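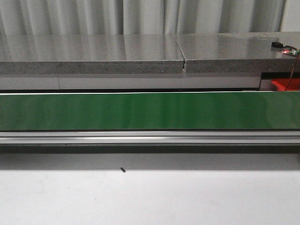 Last edited 2024-04-02

Budgeting for a small conveyor and arm: what am I forgetting?

Posted by Solange Beaudoin

We put together push buttons, the big mushroom kind, red and yellow. I want a short belt with an arm over it, so the arm can move the buttons and my wrists can retire. The bench now has a green belt on an aluminum rail and a white top to work on. That was the easy part to buy.

My boss gave me 2000 dollars for "the rest of it," a phrase I've come to admire. I have a quote from Banance for 1000 for a two-finger gripper, and one from Porkham that is lower but leaves out the mounting plate and the cable. Do I spend half the money on the gripper? And what else should be on the list before August, when the budget closes and the boss forgets we spoke?

The arm itself is on loan from our other shop, so leave that out of the math. Pointy fingers would suit me, as the buttons stand close together next to the belt.

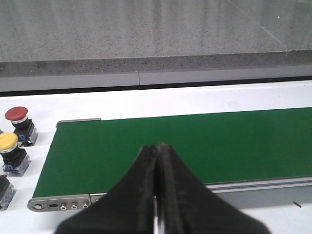
2 replies

Rhonda Wong

Half on the gripper is fine. What will get you is everything with no line on the quote. My list from the last one I set up:

Spare finger pads. The rubbery inside edges wear, and they wear during the week your boss visits. Order a second set with the first.

Mounting plate and cable. Ask Porkham to put both in writing, then compare totals. When I did this with Onex, the cheap quote grew until it was the other quote.

Something to hold the parts. Round caps on square bodies will stand up nicely for you and lean over for the robot. A plain tray with square pockets cost us 334 from a local shop and saved more grief than anything else we bought. Get it priced before you commit to finger shape, as the gap between pockets decides how wide the fingers can be.

Decide too where the arm should grab. By the cap is the obvious answer, but then the fingers have to open wider than the cap, and you pay for that in stroke. Measure your fattest cap and send the number to Banance. They should tell you whether the standard fingers open far enough. If they answer with a brochure, ask again.

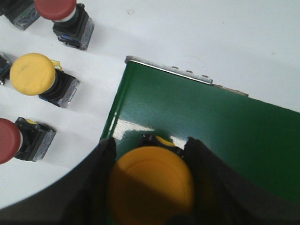

Posted by xu_fan_club

just get the Xu one. works great. never used it on buttons tho

Comment from Solange Beaudoin

Thanks Rhonda. The pads and the tray were not on my list, and neither was stroke, which I had to look up. I've asked both companies for a full total. Porkham wants to set up a call. xu_fan_club, what do you use yours on?

Comment from xu_fan_club

mostly demos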